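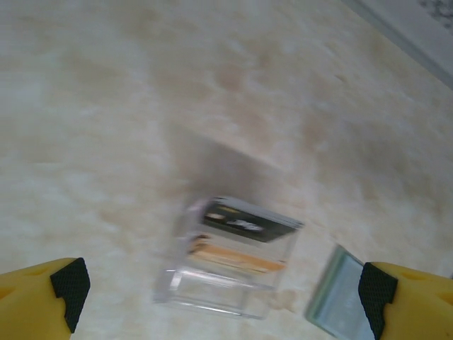
Kutbridge Football Fan Books: Questions We Get

Do you have to be a Kutbridge fan to review for the site?

No, but say who you pull for. A review of a rivalry book by someone hiding a Skaseck season ticket isn't worth much.

Is "Saturdays at Petel" really the best book on the conference?

The cover says so. It runs 581 pages, and I'd keep 500 of them. The chapter claiming the rivalry game "heals the town" offers no evidence past one tailgate. 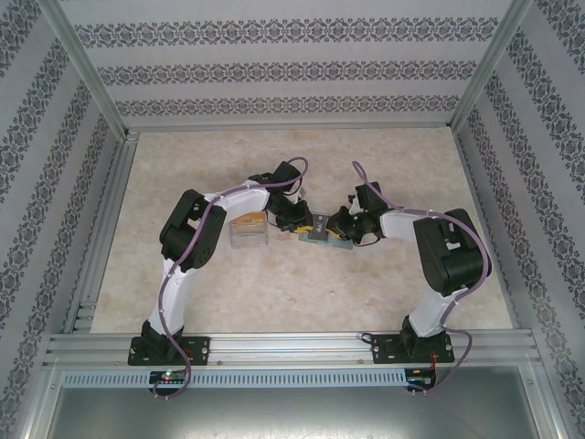 A reader from Skaseck objects that the tailgate chapter is the only one that gets the fans right, and that I skimmed it. I read it twice. We'll leave that one open.

Are signed copies worth the extra money?

Rarely. Baumgartner printed 600 signed copies and calls that limited – fine, but check the resale listings before you pay up.

Do publishers pay for reviews?

They send free books. Some send a suggested review too, and that goes in the trash.

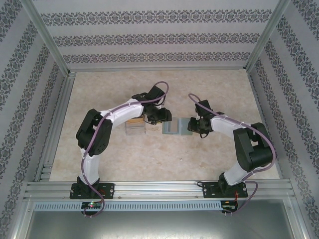

Ordering and Returns

Can I return a book I didn't like?

Only if it's damaged. Volume 2 of the Petel series is out in March, and I'd wait for the paperback.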